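3 min read

June, notebook — paste batches, wheat starch vs methyl cellulose

Started 8:40. Kurnby starch again, new bag. Last bag went lumpy at every ratio so trying this one before blaming the cooking.

Batch A, one part starch to four water. Soaked overnight, cooked in the small pan, stirred the whole time. Went clear then thick very fast, nearly lost the spoon. Sieved 3 times. Third pass was still leaving bits on the mesh. Smells fine.

Batch B, same but thinned after cooling, brush of water at a time. Nicer under the brush, spreads to an even film on the Cattaneo paper. On the heavier stock it sinks in before I can get the sheet down.

Batch C, methyl cellulose, left to swell since yesterday. No lumps at all. Weak though. Strips peel off clean by hand after 3 hours under weights, which is no good for a hinge but maybe what we want for the facing tissue.

Test strips, all cut along the grain (checked by tearing, the ruler stack had two crossgrain sheets in it, whoever put them back please dont). Starch strips tear the paper before the join goes. Good. Batch B slightly less cockle than A once pressed. Blotters need changing sooner than I did it, first set had already stuck at one corner.

Drying: 200 g weights leave a visible curl on the short edge. 400 g flat. Use 400 from now on and write it on the board.

Cirnura tissue, the thin one — tears when wet if you lift it from the corner. Lift on the polyester sheet, flip, peel back slowly. Ruined two pieces learning this.

White cables at the back of the gray marble-pattern top in one, wire basket on its rail in the other:
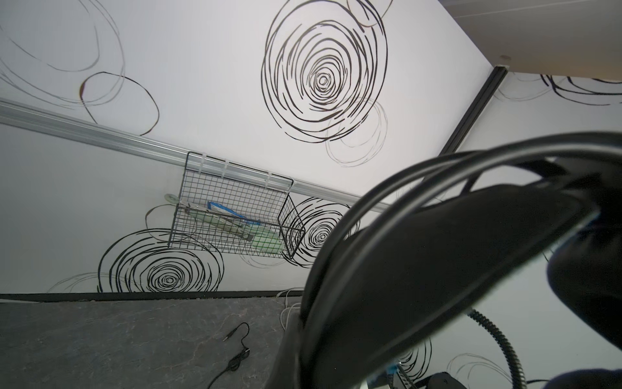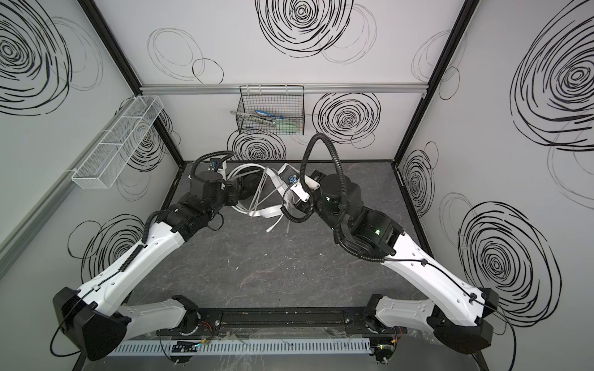
The Pernau atlas. Spine lining is animal glue, brown and brittle, comes off in flakes with the bone folder where it's thick. Where it's thin it wants a poultice. Tried Batch C on a tiny area near the tail, covered with film, came back after lunch and the glue had gone to jelly. Scraped off easy. Did not see any staining on the folds but check tomorow in daylight.

Don't poultice near the map with the red outline, the color moves. Tested with a damp swab, pink straight away.

To do
— recook A with less heat, see if bits go away
— label the jars, A and B look the same
— more blotter, we're down to the offcuts
— sewing supports on the atlas, count how many are sound before deciding on resewing. I think the middle ones are ok, the head one is gone

Pan is soaking. Leave it.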